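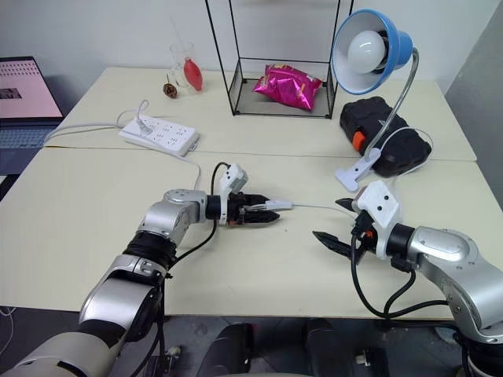 Robotik-AG am Technischen Gymnasium Zotville — Fahrten und Besuche

Besuch bei der Projektgruppe in Stastcombe
16. Mai 2020, von Polyxeni Nikolaidis
Drucken | Per E-Mail senden

Im März waren wir mit der AG einen Tag lang in Stastcombe, wo die Studierenden der Projektgruppe Jostano an ihrem Semesterprojekt mit zwei Roboterarmen arbeiten. Die Fahrt dauerte 105 Minuten, der Bus hielt direkt vor dem Laborgebäude. Alby Halliday holte uns am Eingang ab. Jacken und Rucksäcke blieben im Flur, Getränke auch.

Die Gruppe sitzt im zweiten Stock in einem Raum mit hellem Tisch und grauer Wand. Die beiden Arme greifen von der vorderen Tischkante aus über die Platte. Jeder hat einen Greifer mit zwei schwarzen Fingern, darüber sitzt ein weißer Halter, am linken Arm ist auch die kleine Kamera darin gut zu erkennen. Fadi Kassab hat die Halter gezeichnet und gedruckt. Die erste Fassung war zu weich und hat bei schnellen Bewegungen gewackelt, die jetzige ist breiter und hat mehr Schraublöcher.

Thema des Semesters ist der Umgang mit Kabeln. Ein Würfel bleibt liegen, wie man ihn hinlegt, ein Kabel verschiebt sich bei jeder Berührung. Geübt wird mit einer Tischlampe, die mit einer Klemme am Fuß und einem biegsamen Hals ausgestattet ist. Der linke Greifer hält ein kleines weißes Teil an einer dünnen Leitung, der rechte steht offen. Die Aufgabe, die wir am Vormittag sahen, heißt in der Gruppe schlicht »Übergabe«: Der eine Arm hält, der andere soll die Leitung fassen, ohne daran zu ziehen.

Auf dem Tisch bleibt absichtlich allerlei stehen, auch Dinge, die nichts mit der Aufgabe zu tun haben. Bei uns waren es unter anderem eine Steckdosenleiste, ein roter Blasebalg, ein Kiefernzapfen und eine Snacktüte in Pink. Das Programm soll damit zurechtkommen, dass der Hintergrund von Woche zu Woche anders aussieht. Den schwarzen Koffer mit der orangefarbenen Schnalle umfahren die Arme nach Auskunft von Fadi inzwischen ohne Probleme.

Gesteuert wird zunächst von Hand. Die Studierenden führen eine Bewegung vor, der Rechner zeichnet sie auf, und aus vielen Aufzeichnungen lernt das Programm. Bis zu unserem Besuch lagen 498 Durchgänge vor, das Ziel bis Semesterende sind 1000. Valentin Trummer aus unserer AG durfte selbst steuern und brauchte für eine Übergabe 56 Sekunden. Die Geübten in der Gruppe sind deutlich schneller.

Nach dem Essen gab es eine Fragerunde. Khalil Najjar wollte wissen, was passiert, wenn die beiden Arme zusammenstoßen. Antwort: Die Steuerung schaltet ab, danach muss man beide von Hand zurück in die Grundstellung fahren. Am Anfang kam das mehrmals täglich vor. Eine weitere Frage betraf die Leitungen an den Handgelenken. Sie hängen in Schlaufen, damit sich das Gelenk frei drehen kann — zu kurz verlegte Kabel haben der Gruppe schon zwei Stecker gekostet.

Für unseren eigenen Arm nehmen wir vor allem zwei Dinge mit. Wir werden die Kamera näher an den Greifer setzen und die Kabel mit mehr Spiel verlegen. Die Zeichnung für den Halter hat Fadi uns überlassen, sie liegt im AG-Ordner unter »Haddad«, so heißt unser Arm seit dem letzten Schuljahr. Wer beim Umbau mitmachen will, trägt sich bitte bei Valentin ein.

Drucken | Per E-Mail senden

Weitere Beiträge
Haddad bekommt neue Motoren
Löten für Anfänger: Material und Termine
Bericht vom Regionalwettbewerb in Zotville
Greiferfinger aus dem 3D-Drucker, Teil 2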